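5. Teaching an Object Template with the Wrist Camera

This section explains how to make a new object template in Prulix and how to connect it to a task in the Duda planner. You need a calibrated wrist camera before you start. If you did not do the calibration yet, go back to section 4. The calibration file must be from the same gripper that is mounted now, also when the two grippers are the same model.

5.1 Before you begin

Close all other programs that read the camera. Prulix can share the camera stream, but the exposure settings cannot be shared, and the last program that opens the stream will change them.

Set the arm to Hold mode. In Free mode the arm can sink a little while you draw, and the saved pose will not agree with the saved picture.

5.2 Capturing the reference view

1. Open Prulix and choose Templates > New.

2. Move the arm with the jog buttons until the part you want to teach is well inside the view. Keep the speed at 30 percent or lower.

3. Wait until the pose indicator becomes steady, then press Capture. The program stores the picture, the joint angles and the camera exposure together.

4. Check the captured view at full size. The control you want to teach must be complete in the view. It is not necessary that the whole appliance is visible.

The reference view used in the rest of this section is the following one. The template is for the control panel of the black appliance on the left.

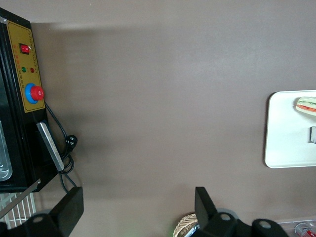 Wrist camera view. Source: Fullari documentation, A. Gebretsadik

In this view the yellow panel is a good region for matching, as it has strong contrast with the black body. The red knob with its blue collar and the red power switch will be taught as two separate targets inside the same region.

5.3 Drawing the regions

1. Select the Region tool and draw a box over the yellow panel. Leave a small margin of the black body on the sides, so the matcher can use the border line.

2. Select the Target tool. Click the center of the knob and pull outward until the circle covers the collar. Name it knob_main.

3. Click the power switch and pull a box over it. Name it switch_power.

4. Select the Ignore tool and paint over the gripper fingers at the bottom of the view. If you skip this step, the matcher can learn the edges of the fingers as part of the object.

5. Paint over the power cord also. A cord has a different shape each time somebody moves it, and it should never be part of a template.

6. Press Build. Building takes around 40 seconds on the standard controller. Do not jog the arm in this time.

NOTE: The small print on a panel is usually too fine to be read from the wrist position. Do not choose text matching for such a region. Use color and edge matching.

NOTE: For indicator lights, use the type Lamp and not the type Target. A Lamp region asks you for one capture with the lamp on and one with the lamp off. One capture alone is not enough to decide the state.

5.4 Objects for the obstacle map

The planner does not know about the other things on the table until you mark them. Open the Obstacles tab and draw a box over each object that the arm must not touch. For our view, these are the tray with the sandwich, the wicker basket and the clear container at the lower right. The wire rack and the silver handle or bracket of the appliance should also be marked. An object that continues outside the view must have the option Extends beyond view switched on. Without it, Duda will stop the box at the border of the picture and may plan a path there.

CAUTION: Transparent objects give weak depth values. Draw their boxes by hand and add a margin of 3 cm on each side. Do not use Auto box for them.

5.5 Testing the template

1. Choose Test > Match only. The arm does not move in this test.

2. Look at the score. For the color and edge method, it should stay above the limit for 6 captures one after the other.

3. Change the light in the room and repeat. If the score drops, open Exposure and choose Lock to template.

4. When the score is good, choose Export to Duda. The targets appear in the planner list with the names you gave them.

CAUTION: Keep one hand near the emergency stop during the first real approach. A good score says only that the panel was found. It says nothing about the path.

If the export fails with the message "frame missing", the template was captured before Illero was started. Start Illero, load the template again and press Update pose.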